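## 3. Reporting Practice in the Three Towns

The study compared how incidents directed at faith communities are reported and followed up in Groltdale, Senthorpe and Timdale. The towns share a police area and a court but differ in how residents first make a complaint. In Groltdale, most complaints pass through a place of worship before reaching the police. Senthorpe residents usually call the police directly. Timdale relies on Pace, a reporting scheme run jointly by the town council and local faith groups, which takes reports by telephone, online or in person.

The material consists of 50 closed case files and 40 interviews with people who had made a report, received one or supported someone who did so. Files were read in full, including notes of telephone calls and letters sent to the complainant. Cases still before the court were left out, as were cases in which the complainant had asked that records not be used. All names were removed before the files left the offices that held them.

### 3.1 What Counts as Follow-Up

Follow-up was defined as any contact made with the complainant after the first report was logged. A letter confirming receipt was not counted. A call explaining that no charge would be brought was counted, even when the complainant disagreed with the decision. This definition is wider than the one used by the police, which covers only contact by the officer in charge of the case, and the two should not be compared directly.

Complainants in all three towns gave great weight to the reasons behind a decision. Several had accepted that a case could not go to trial but objected to learning this from a newspaper or from another member of the congregation. Others had received an official letter and had not understood it. The terms used for a finding that a suspect could not be held responsible caused particular difficulty, and families often turned to a religious leader to have them explained. Religious leaders, in turn, told us that they had no one to ask.
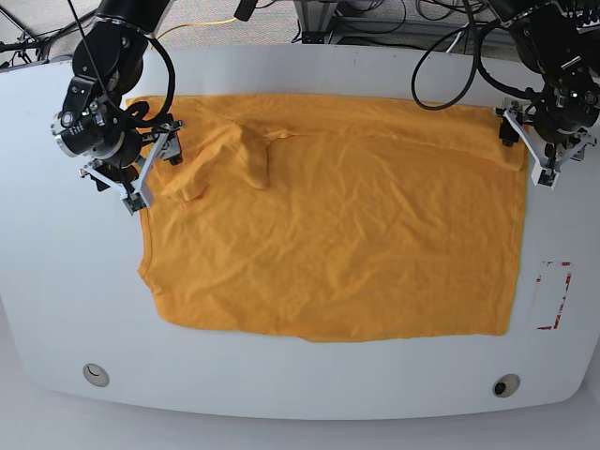
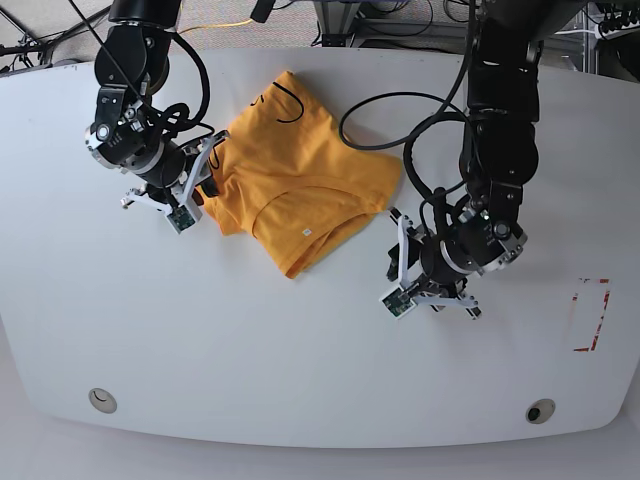
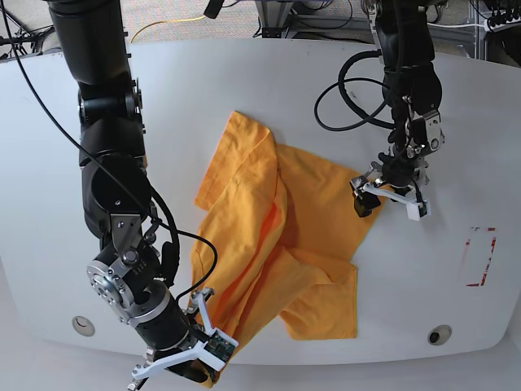

**Figure 3.** Orange cloth and robot arms at a white table.

### 3.2 Differences Between the Towns

In Groltdale, follow-up tended to be early but informal. Complainants heard from their own congregation soon after the report, while the police file might show no further contact until a decision had been reached. The quality of this support depended heavily on whether the congregation had a paid office. Smaller groups that met in rented rooms had less to offer, and their members were less likely to report a second incident.

The Senthorpe files were the most complete. Calls were logged with the name of the officer and a short note of what had been said. Interviewees nonetheless described the process as distant, and some did not recall contact that the file showed had taken place. We treated the file as the record of contact and the interview as the record of how it was received.

Pace staff in Timdale aim to contact each complainant within 7 days. The scheme's records do not always state whether the call was answered, so it was not possible to test this aim fully. Interviewees spoke well of having a single person to call. They were less certain of the scheme's standing with the court, and a few had wrongly believed that a report to Pace was itself a formal complaint.

The scheme changed its opening statement to callers in July, after most of the files in the sample had been closed. The new wording asks at the outset whether the caller wishes the police to be informed. Its effect falls outside the period of this study.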